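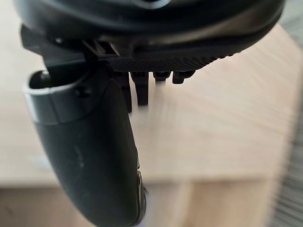
Carpet tiles and wall boards completed at Yau building

Vostasska, 3/23/24 – Work on the ground floor of the Yau building has been signed off, with 1,586 carpet tiles laid and light wooden boards fitted at a common height in 14 rooms. The contract was carried out by Terkard, a local fitting-out firm, and took two weeks longer than planned.

The old flooring was a single broadloom carpet glued directly to the screed. It had lifted at the doorways, and the adhesive had hardened into ridges that showed through the pile. The new tiles are grey with fine streaks in darker and lighter shades. They are held with a release adhesive, so that a stained or worn tile can be lifted and replaced without disturbing the ones next to it.

According to the handover notes, the screed was ground back and checked with a straight edge before any tiles went down. Two rooms on the north side failed the first check and were given a levelling compound, which had to cure before work could carry on. This accounted for most of the delay. The remainder was put down to a late delivery of edge trim.

The tiles run in one direction throughout, with the streaks parallel to the window wall. Omid Ahmadpour, site manager for Terkard, said quarter-turn laying had been tried in one room and taken up again. The joints were easier to see that way, he said, and the offcuts at the walls were harder to match.

The boards are 18 mm thick and 800 mm wide, with the front edge rounded over. Each is carried on battens screwed to the wall studs, and the undersides have been sanded and sealed to the same standard as the tops. The previous boards were bare underneath and had picked up marks from chair backs and cable clips.

No fixings pass through the upper face. Cables are to be run along the rear batten, where a slot has been left for the purpose, and users are asked not to drill or staple into the board from below. Requests for extra cable clips should go to the building office, giving the room number and the position wanted.

Chairs with hard castors may be used on the new floor. Heavy furniture should be lifted, not dragged, for the first month while the tiles settle – after that the normal rules apply. Spills are to be blotted and reported the same day. Spare tiles from the same batch are stored in the basement, and the office will swap a damaged one on request.

Parvaneh Nazari, who drew up the specification, said the height of the boards had been the main point of discussion. An early drawing had them lower, level with the window sills, but a trial board left too little clearance for people who need to reach the sockets at skirting level. The final height was agreed after the trial board was raised twice.

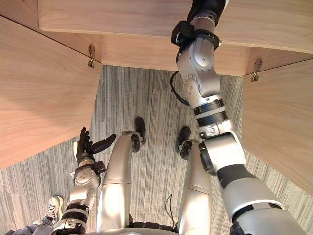
Touran Shahbazi asked at the handover meeting whether the boards could be taken down for repainting, and whether the sealed underside would need treating again afterwards. Ahmadpour replied that each board lifts off once the screws in the end battens are removed, and that the seal needs attention only where it has been scratched through.

A second question concerned the doorways, where the tiles meet the older vinyl in the corridor. The threshold strips now in place are temporary. Permanent strips in a matching grey are on order from Plivov and will be fitted in June, one side of the corridor at a time. The rooms will stay open while the work is done.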